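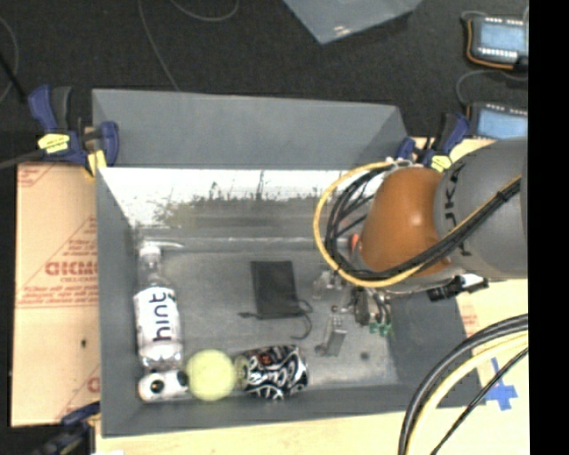

The arm over the gray bin, with the bottle, ball, can and black pouch used for this walkthrough.

Part 2: Teaching the planner where the walls are

Welcome back! If you worked through Part 1 you already have Moroz running and a point cloud coming in from the fixed camera, so pour yourself something warm and let's get on to the part I enjoy most, which is keeping the gripper out of trouble.

Start with the bin model. Open the Stillent scene file and put in a bin with sloping walls, because a plain box will look fine on screen and then cost you half your picks near the edges. I did it that way for longer than I'd like to admit. Measure the floor and the rim separately, and pad each wall by 12 mm to begin with. If you use clamps on the bin corners, as we do, add each one as its own small box — they stick up higher than you think.

Next, the cables. Olesia Lytvynenko wrote our cable guard, and all it does is wrap a fat capsule around the wrist joint so the planner leaves room for the loop. Set its radius with the arm in its most awkward pose (not the tidy home pose!) and save.

Now run the segmentation once and look at the masks before you move anything. Clear plastic is the usual headache. A bottle like our "hint" one tends to come back as a label floating by itself with a cap some way off, so turn on merge_fragments and set the gap to 35 pixels. Objects that touch, like our ball and its two neighbors, may come back as a single blob. Lower the split threshold a little at a time until they separate. The drawstring on the pouch can be left out of the mask altogether; grasp on the flat fabric.

Then ask for grasps. I sample 1000 candidates and go up to 3000 when things are crowded in a corner. Throw out any whose approach crosses a wall, rank what's left, and play the best one in simulation first. Yulan Xiong likes to keep the top few on screen and step through them, and I've picked up the habit too.

When the path looks clean, run it on the arm at low speed with your hand near the stop button. If the planner returns "no valid approach" for everything, check the wall padding before you touch any other setting.

Part 3 covers regrasping.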